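Gevonura shelf logs, README
Last edited Thursday, June 16, 2022

Hi! If you grabbed this set before today, please grab it again. I messed up the force labels on the right hand, and 61 of the 596 episodes were marked OK when the hand had really tripped its grip limit and frozen with the part still in it (my bad, a sign flip in the export script). The left hand was fine the whole time.

Task is the yellow shelf unit, two hands, carpet floor. 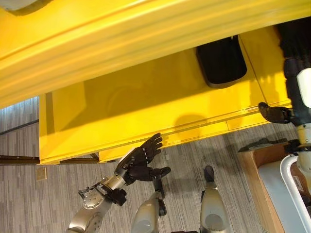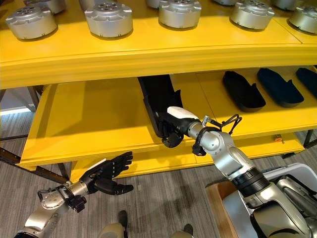

Grernis wrote back that a freeze isn't the worst of it: on their setup the fingers let go as soon as somebody cleared the fault, so they'd want those episodes kept and tagged, and please could the tag say which joint tripped first.

Fair enough! They're all back in, under grip_fault, with the joint number in column 2. Clear time is logged too, except in episode 157, where I hit the e-stop before the log got written. Skip that one if you need timing.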